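Household Practice, Unit 2: Hanging Things Up
Handout by Els Brouwer, revised July 10, 2021

You have owned hangers all your life. We will now spend 90 minutes on them.

Hang thin fabrics first, before you get tired and start using the chair. Ease the hanger in from the hem – stretching a neckline over it is how collars die. Light wood and white cloth get along fine if the wood is smooth.

Pale wood first, then plastic hangers and a white garment:
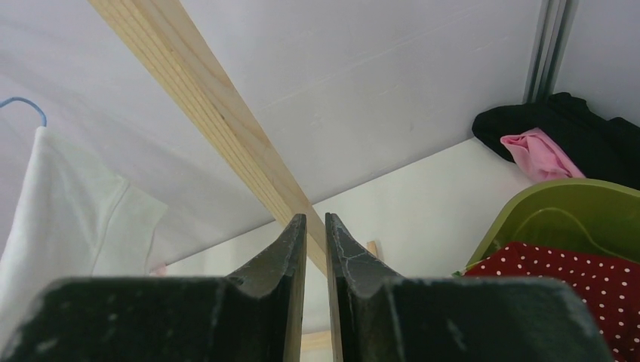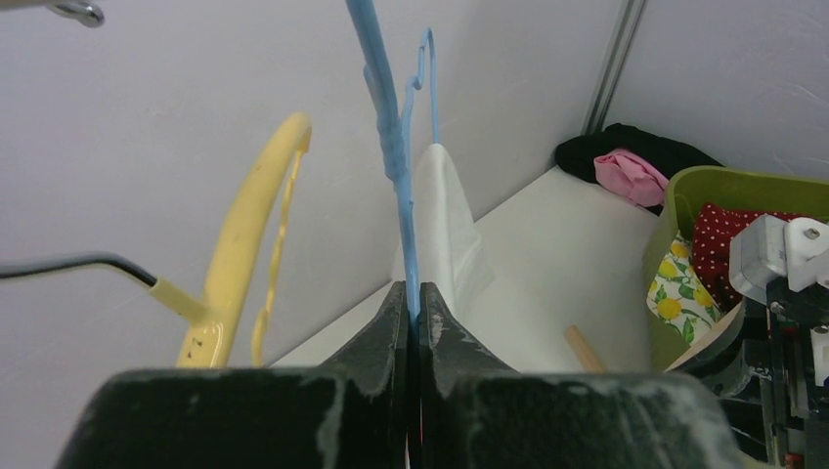
For next time, read page 46 and bring one shirt you are prepared to see criticized. Ironing is Unit 3. Please stop asking.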